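Caring for Timber Lattice Screens
Kornberg House, Visitor and Residents' Guidance

Residents are asked to clean timber screens every six weeks.

1. Open the window, where fitted, and remove loose dust with a dry brush.
2. Wipe each slat along the grain using a well-wrung cloth.
3. Dry at once with a clean towel.

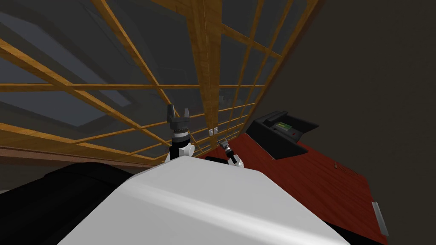
4. Leave for 35 minutes before applying wax. Polish containing silicone must not be used.

Cracked slats should be reported to Ewan Tawhiri at the Prilley office.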